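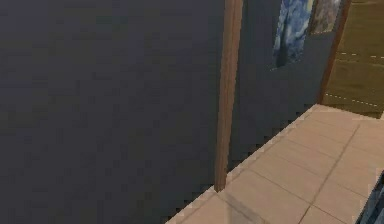
Section 4. Running the Fixed-Scene Evaluation

4.1 What this section covers

This section explains how to run a policy against the stored kitchen scenes in Brarnix and how to read the scores. It assumes that you have finished the install in Section 2 and that the scene viewer opens without errors. If you want to build new scenes, go to Section 6.

The evaluation follows the method used for the Mansilla baseline. Each scene is loaded with a saved layout, the policy is given one written instruction, and the run continues until the policy signals that it is done or the step limit is reached. The layout does not change between policies. Only the random seed for small object offsets changes, and those seeds are stored with the scene.

4.2 Before you start

Check the following:

- The scene pack is unpacked in the Brarnix data folder.
- The policy checkpoint loads in the Murine loader with no missing keys.
- At least 40 GB of disk space is free. Camera streams are large when saved at full rate.
- No other process is using the graphics card.

Note: Texture compression is on by default. It makes flat walls look blocky and can roughen the line where a wall meets the floor. The baseline was scored with compression on. Leave it on if you plan to compare your numbers with ours.

4.3 Loading a scene

1. Open a terminal in the Brarnix folder and start the scene server. Wait until the status line reads READY.

2. In a second terminal, start the viewer. It connects to the server on its own.

3. Choose Load Scene and pick a kitchen layout from the list. The first load takes longer than the rest while the meshes are cached.

4. Select Reset to Saved State. Do this even if the scene has just been loaded. Objects can settle by a few millimeters when physics starts, and the reset puts them back.

5. Step through each camera view with the arrow keys. Look for missing textures, floating objects, and objects sunk into a surface.

6. If an object is out of place, reset once more. If it is still wrong, compare its pose with the layout file before you go on. Some layouts place kitchen items on the floor on purpose – do not move them by hand.

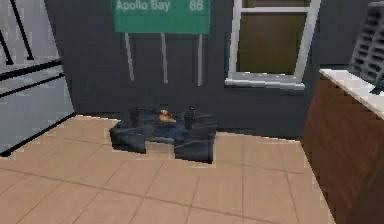

7. Open the Contacts panel and turn on Show Contact Pairs. For any object stacked on another, the pair should be listed and the contact force should hold steady. A value that jumps up and down means the two meshes overlap. Write down the scene name and leave it out of the run.

8. Turn Show Contact Pairs off again. It slows the simulator.

Caution: Do not edit a layout file while the server is running. The server writes the layout back when it closes, and your edits will be lost.

4.4 Running the policy

1. Set the number of seeds to 16. Fewer seeds will run, but the report will be marked as partial.

2. Set the step limit to 210. Longer limits raise the scores of slow policies and make the results hard to compare.

3. Set Retries to 0.

4. Press Run All. The viewer can be closed at this point. The server must stay open.

5. When the run ends, open the report folder. There is one score file per scene and one summary file.

4.5 Reading the scores

Each run gets two scores. The task score is 1 if the goal condition holds at the last step and 0 if it does not. The contact score measures how much the policy disturbed objects that were not part of the instruction, with lower values being better.

Read the two together. In our tests with Pirham, a variant of the Mansilla policy trained with extra camera noise, the task score barely moved but the contact score dropped. We take this to mean that the added noise made the arm keep more distance from nearby objects. We have only tested this in kitchen layouts.

Note: If a summary file shows a task score with no contact score, the contact log was cut short. Check disk space and run that scene again.

4.6 Known problems

Thin meshes. Objects with open arms or narrow slots, such as grates and racks, use a simplified collision shape. A gripper may stop short of a gap that looks wide enough in the camera view. Set Collision Detail to 2 to use the finer shape. Report the setting with your results.

Camera near a wall. If the base is driven close to a wall, most of the camera view may be flat color. This is not a rendering fault. Runs that end this way count as normal runs and should stay in the summary.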